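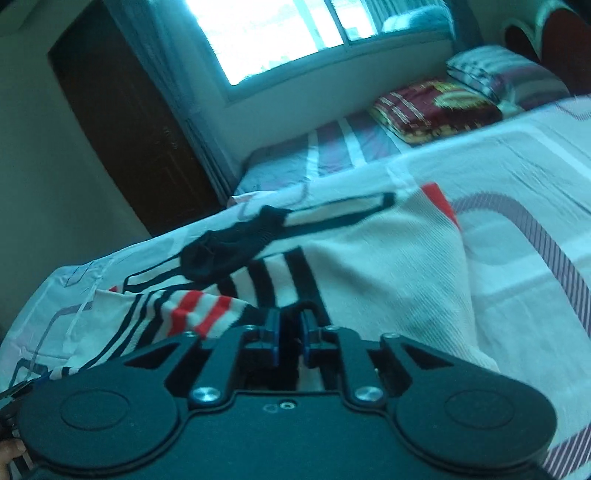

When do the new care label rules for bed linen take effect in the Drerkau district?

The rules apply to all stock delivered to shops from 1 December, with older stock allowed to sell through until the end of the following winter.

03/12/2018 - Textile retailers in Drerkau have begun selling sheets and quilt covers under a revised district labelling code, which requires the maximum wash temperature, the expected shrinkage and the thread count method to be printed on one label sewn into the hem. Until now the shrinkage figure was optional and the thread count could be given on the outer packaging alone.

The code was drafted after a two-year review of complaints lodged with the district consumer office. The office received 704 complaints on household textiles in that period, of which 375 concerned bed linen. Most of the bed linen cases dealt with fitted sheets that no longer covered the mattress after washing at the temperature given on the label.

Under the new code, shrinkage must be measured after five wash cycles and stated separately for length and width. A single combined figure is no longer accepted. Plied yarns are to be counted as one thread, which will lower the advertised number on many products without any change to the cloth itself.

Flurina Riedl, head of product testing at the linen maker Hauser, said the company had relabelled its full range before the deadline. "The five-cycle test takes longer than the old one, and cotton percale behaves differently from sateen in the third and fourth wash," she said. "We had to retest every width we sell." Hauser has withdrawn one flannelette line, Skokholm, while the figures for the larger sizes are checked. It expects to return the line to shops with deeper corner pockets.

Smaller sellers have been slower. Pirmin Kälin, who imports linen under the Prolico name, said the cost of testing fell unevenly. Each fabric and colour group counts as a separate product under the code, and dark dyes are often finished at a different temperature from white or cream. Prolico has 80 such groups in its catalogue. Kälin has asked the district to accept test reports from the country of manufacture - a request that is still under review.

The consumer office said inspectors would issue written notices during the first three months. After that, a retailer found selling unlabelled new stock can be fined up to 2675 francs per product group. Second-hand linen, hospital supplies and items made to order are exempt.

Shoppers are advised to keep the receipt until a set has been washed several times. Claims for excess shrinkage must include the sewn-in label, or a clear copy of it, along with the measured length and width of the item when dry and laid flat. Forms are available at the district office counter and at municipal libraries.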